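Monday, bench notes, knitwear folding and flat storage

Carried on from last week's trial of folding methods for heavy knits. Kidus Hadgu wants a written method the shop staff can follow, so the aim is one fold that works for all the jumpers in the Jitulau range without stretching the neck.

Hanging is ruled out. The two samples left on Wevberg hangers in January had grown at the shoulder and would not block back to size. Everything goes flat from now on.

Fold A (sleeves straight across the back, body in half): quick, but leaves a thick ridge where the sleeves cross. After 80 hours under the board the ridge had printed through to the front on the finer gauge. Abandoned.

Fold B (sleeves turned down parallel to the sides, body in thirds): flatter stack, no ridge. The neck sits on the outside of the last fold and takes no load. Kiyoshi Matsuda timed it and it is slower than A, though not enough to matter in the stockroom. Stack height limited to 4, as the bottom one starts to flatten at the rib above that.

Striped pieces need more care than plain. If the side seams are not matched before the first fold, the stripes run off at an angle and the body gets pulled square by eye, which drags the stitches. Match seams first, then smooth outwards from the middle with the flat of the hand. Do not tug at the hem.

Surface: the bench is too hard and the knit slides. A made-up bed is better. A quilt grips the underside slightly and the garment stays where it is put. Check the quilt for loose threads first.
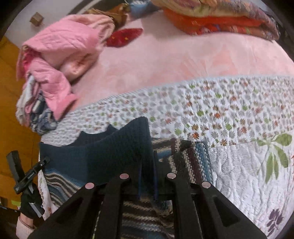 Knit with plain dark teal-navy upper and striped lower part, spread on the quilt. Stripes run both ways at the right-hand fold.

Wavy stripes on the left are to be smoothed before folding. Chunky flecks of cream and light blue yarn are a snag risk, so keep rings and watch straps off.

To do: repeat fold B with Ishida tissue between layers. Ask Buveck whether the storage boxes come any deeper. Kiyoshi to write up the neck measurements.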